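Clomia Simulation Kit — Set-up Guide
Section 3: First placement run
Revised Sunday, March 8, 2026

This section covers the first pick-and-place run in the virtual Herkside cell. You need a licensed copy of Clomia and the Morsy task pack. Finish Section 2 first so that the physics check has passed on your computer.

3.1 Load the cell

1. Open Clomia and choose File > Open Cell.
2. Select Herkside from the list. The room, the table and the arm load together. Loading takes about 20 seconds on most computers.
3. In the Tasks panel, click Morsy Place.
4. Set Trials to 12. You can change this later.
5. Press Reset once before anything else. The arm goes to its home pose and the part goes to its start pose.

Note: The blue square is the target zone. It is a marking only. It has no height and the part cannot collide with it.

Caution: Do not move the table or the arm base with the mouse. The task pack stores its poses relative to the table corner, and a moved table will spoil every saved trial. If it happens, close the cell without saving.

3.2 Run the task by hand

1. Switch the control mode to Jog.
2. Bring the gripper over the part with the fingers pointing down.
3. Lower slowly, close the fingers, and raise the arm until the part clears the board.

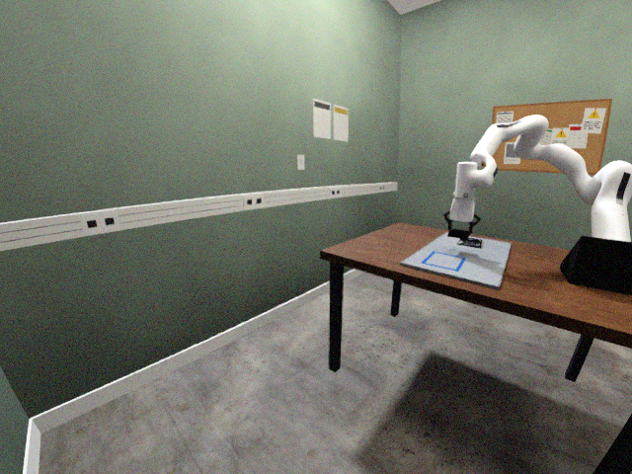 4. Set the jog speed to 3 before you move sideways. Higher settings are fine for open travel, but the part can slip in the fingers when the arm stops short.
5. Move toward the target zone. Watch the offset readout in the lower toolbar — it turns green when the center of the part is inside the square.
6. Lower the part and open the fingers.
7. Press Score. The result is written to the trial log.

If the fingers close on nothing, press Reset and start again from step 2. A missed grip is not counted unless you press Score.

3.3 Change the board

The task pack comes with more than one board layout. The perforated board is meant for users who want to add fixtures of their own.

1. Press Stop and wait for the arm to hold still.
2. Open Cell > Board and pick Perforated.
3. Turn on Snap to Holes if you plan to place fixtures.
4. Press Reset. The target zone is redrawn for the new board. 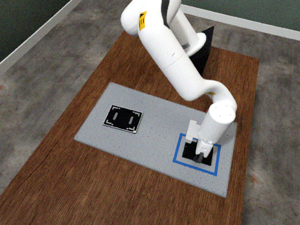 5. Run one trial in Jog mode before you go to automatic. Saved paths from the plain board will not carry over.

Note: Fixtures you add are saved with the cell, not with the task. Use Save As and give the cell a new name.

3.4 Check the view and lighting

Policies trained on rendered images are sensitive to the camera pose. Pustby supplies 9 camera presets with the cell. Pick one and keep it for the whole set of trials. Shadows should be on for both training and scoring.

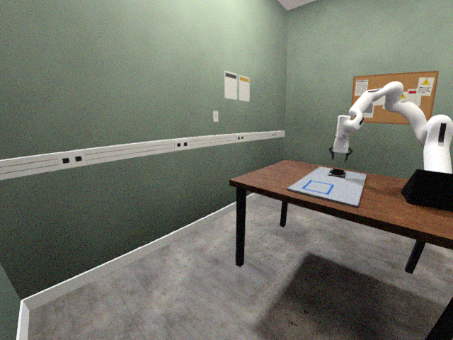
Pei-shan Su: We lost most of November to this. Our scores dropped after an update and we blamed the grip force, but one computer had been left on a different preset. Please put the preset number in the trial log.

The preset number is now written at the top of each log file. Logs made with older versions still open, but the preset line will be blank.

Go on to Section 4 to set up automatic runs.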